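Rejunte claro em azulejo escuro manchou tudo, tem salvação?

Perguntada em 5 de agosto de 2020 - Categoria: Casa e reforma / Revestimentos
187 visualizações - 3 respostas

Gente, socorro. Terminei a reforma do banheiro em janeiro, azulejo cinza bem escuro, rejunte cinza claro (o da Haslinger, saco grande). No começo ficou lindo. Agora a parede do box tá toda com uma névoa esbranquiçada, e em uns pontos o contrário, umas manchas mais escuras que não saem com nada. Já passei água sanitária, vinagre, bicarbonato, detergente. O vinagre acho que piorou, o rejunte ficou meio esfarelando perto do ralo.

O pedreiro diz que é "assim mesmo" e que azulejo escuro é assim. Paguei 400 só de mão de obra nessa parede e não queria quebrar. Alguém já passou por isso? Dá pra trocar só o rejunte? E dá pra pintar de escuro por cima?

Obrigada desde já

3 respostas

Melhor resposta - 19 votos

Para com o vinagre já. Ácido come rejunte cimentício, por isso tá esfarelando. E água sanitária junto com vinagre nem pensar, solta gás, faz mal de verdade.

A névoa branca pode ser duas coisas. Ou resto de rejunte que não limparam direito no dia, ou eflorescência, que é sal que vem de trás com a umidade. Teste: seca bem um pedaço, passa um pano úmido, espera secar de novo. Se some molhado e volta seco, sempre no mesmo lugar, é película de rejunte quase certo. Se volta crescendo, saindo da junta pra fora, é sal e aí tem água passando por trás.

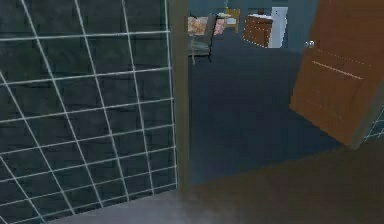 Roswitha Thaler

Azulejo escuro com linha clara mostra tudo, e tem peça que já vem com desenho manchado de fábrica, mais escura num canto e tal. Então antes de esfregar feito louca pega uma peça que sobrou da caixa e compara na luz do dia. Minha cunhada gastou um fim de semana inteiro esfregando mancha que era da estampa.

Pra película: removedor de resíduo de rejunte, eu usei o da Fliltska, tem em loja de material. Testa antes num canto escondido, tipo atrás da porta. Molha as juntas com água limpa primeiro, aplica pouco, deixa o tempo da embalagem, esfrega com escova de nylon (nunca de aço) e enxagua MUITO. Luva, óculos, janela aberta.

Pro que tá esfarelando não tem produto, tem que tirar e refazer. Raspador manual de rejunte, devagar, uns milímetros de fundo, aspira o pó e aplica de novo. Na área do box eu iria de epóxi - mais caro e chato de aplicar, seca rápido na mão, mas não chupa água. Canto de parede com parede e parede com piso é silicone, não rejunte, senão trinca.

Pintar: existe caneta e tinta pra rejunte, funciona em área seca. Dentro do box não dura muito, no meu começou a descascar no primeiro ano. E só pinta depois de resolver a umidade, se for isso.

Comentário de quem perguntou: fiz o teste do pano, some e volta igualzinho!! deve ser a película entao. vou atrás do removedor, brigada

Resposta 2 - 4 votos

Concordo com a de cima. Só completando que as vezes o problema é a mistura, o cara põe água demais no rejunte e fica fraco e com tom diferente em cada pedaço. Aconteceu aqui em casa, metade da parede de um cinza e metade de outro. Acabei chamando o pessoal da Irnine, cobraram 300 pra refazer as juntas do box e ficou bom. Leva dois dias, conta com ficar sem chuveiro. Pede pra deixarem o nome e o lote do rejunte anotado, se precisar de retoque depois vc acha a mesma cor.

Ah e rodo depois do banho. Todo dia. Ajuda mais que produto, a água aqui é dura e marca qualquer coisa escura

Resposta 3 - 0 votos

coloca piso branco da proxima vez kkk

tenho Bundlow branco na cozinha e nunca tive problema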